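Tips for Recording Practice Runs at Home (Without Losing Your Whole Weekend)

I've been recording practice runs for our little learning system since June, mostly at my kitchen counter with a laptop and a cup of tea that goes cold every single time. A few of you wrote in asking how I keep it manageable, so I'm putting my habits down in one place. Some of these I learned from Jadwiga Olszewski, who has been at it a lot longer than I have, and the rest I learned by wrecking a Saturday.

Name things before you start. I used to save everything as "test" and "test new" and "test new good," and you can guess how that went. Now every run gets the task, the room and a number, so "wipe floor 13" is the thirteenth wipe in the plain room. Dull as anything, but I can find it again!

Do your runs in small batches. I do 35 in a sitting and then I get up. Past that my hands get lazy and I start cutting corners, and the system copies whatever I do, lazy bits included. If I swing wide around a bucket for no reason ten times in a row, guess who's going to swing wide around buckets forever.

Start in the simulator if you've got one. We use Urkik for ours, and it's so much easier on the nerves than the real arm, especially for household chores where there's water or glass involved. Nothing breaks, you can reset with one key, and you can practice your approach until it stops feeling like parallel parking.

Keep the first room boring. Plain wall, plain floor, no clutter. I know it's tempting to load in the whole pretend kitchen with the fruit bowl and the hanging pans (I did, I loved it, it ran like molasses), but get the arm moving nicely in a bare room first and add your dishes and sponges later.
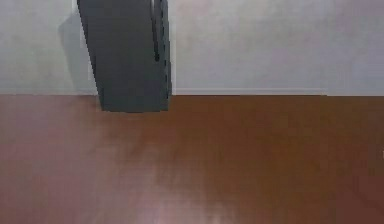 Once you're happy with the bare room, change one thing at a time. Move the light a little. Try another floor color. Then bring in one mug, and only one, and do a full batch with it before you get ambitious. When I changed the floor, the light and the mug all in the same evening, the results went sour and I had no idea which one to blame. Took me 3 evenings to sort out.

Keep your mistakes, but keep them separate. I have a folder called "oops" with 79 runs in it, and it's been more useful than I expected. If you drop the sponge and pick it back up neatly, that's a good example of recovering, so hang on to it. If you drop the sponge and then sneeze and knock the controller off the counter, let that one go.

Go slower than feels natural. Slower than that, even. Jadwiga told me to hum something while I work and I thought she was pulling my leg, but it does even out my speed. I use old hymns. Pick anything without a drum solo.

Write a note after each batch, while you still remember. Mine are just one line, things like "grip felt sticky" or "camera too low, redo." I keep them on an index card taped inside the cupboard door next to the measuring chart.

And back it up! Plug in the spare drive before you start washing up, and by the time the pans are dry it's done.

Next time I'll get into towels, which are a whole other headache. They fold differently every time you look at them.

Recent posts
Getting Candle Wax Out of a Tablecloth
My Ado Label Maker, One Year On
Shboul or Plendent? Two Shelf Brackets Compared
How I Store Cables So They Don't Knot
Teaching the Arm to Stack Bowls, Part 2
Freezer Soup for Busy Weeks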